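Divow Open Day Recordings

Two-arm tabletop recordings made in front of visitors at the Divow open day. Release 2.

Summary

This set holds the recordings made on the demonstration bench while the doors were open to the public. Both arms were driven by operators from the Elto team using a pair of hand-held leader arms. Visitors stood behind a rope and could call out which object they wanted moved next. The operators followed those requests when they could, so the order of the tasks is not planned and not balanced.

There are 400 episodes, taken in 4 sessions. The total number of labeled grasps is 2345. Every episode is a real attempt. Failed attempts were kept and are marked as failed in the episode table.

Setup

Two arms are mounted on plates at the front of a small enclosure and face the same tiled floor. Each arm has its own gripper, and the two can reach each other over the middle of the workspace. The enclosure has decorated wall panels, which were left in place for all sessions. A fixed camera covers the floor and both grippers. Its position was not changed between sessions, but the exposure was reset before session 3 and the colors are a little warmer from that point on.

Objects were household things brought in by the team, plus a few that visitors lent for a single run. The lent ones are tagged "guest" in the object list and do not appear in other sessions. 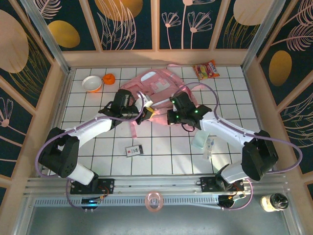 Both grippers at work over the pink backpack, with the bowl, orange lid and snack bag toward the back.

Tasks

The task label is a short free-text line typed by the person at the desk as the episode started. We fixed spelling but did not merge labels that mean the same thing, so "pass to other hand" and "hand over" both occur. A merged version is in the tasks_merged column, which is the one to use for counting.

Handovers were the most requested. Soft items such as bags were harder for the operators and have a higher share of failed episodes.

Files

episodes.csv – one row per episode, with session, task label, outcome and object tags
grasps.csv – one row per labeled grasp, with start and end time and which arm
video/ – one clip per episode from the fixed camera
joints/ – joint positions and gripper opening for each arm
objects.csv – object list with short names

Times in grasps.csv are seconds from the start of the clip. Joint files use the same zero point.

Labeling

Grasps were marked by hand by two annotators at Wegener after the event. A grasp starts when the fingers stop closing on the object and ends when they begin to open. In handovers both arms can have a grasp open at once, and this is intended. Cases where the annotators disagreed by more than half a second were looked at again and settled by a third person.

Known problems

Session 1 has short gaps in the joint data where the logger dropped samples. The gaps are left empty and have not been filled in. Small clear objects are hard to see in the video when they lie on the white tiles, and some of their grasp end times are less reliable for that reason. In session 4 an operator switched the left and right leader arms for one block of episodes. The arm names in the files were corrected – the raw logs were not.

Privacy

The clips contain no sound. Any clip where a visitor's hand or face came into view was cut at that point or removed. If you find one we missed, write to the Divow data desk with the episode number and we will take it down.

Use

The set was made for testing grasp detection and handover timing. It is too small and too uneven to train a general policy on, and we do not suggest reporting success rates from it as a measure of the arms. The operators were talking with visitors while they worked, and some pauses in the middle of an episode come from that.

Changes

Release 2, 17th January: corrected arm names in session 4, added tasks_merged, removed clips with visitors in view.
Release 1, July: first upload.

Related

The Zuvska bench set uses the same file layout and can be read with the same loader. Object names are not shared between the two sets.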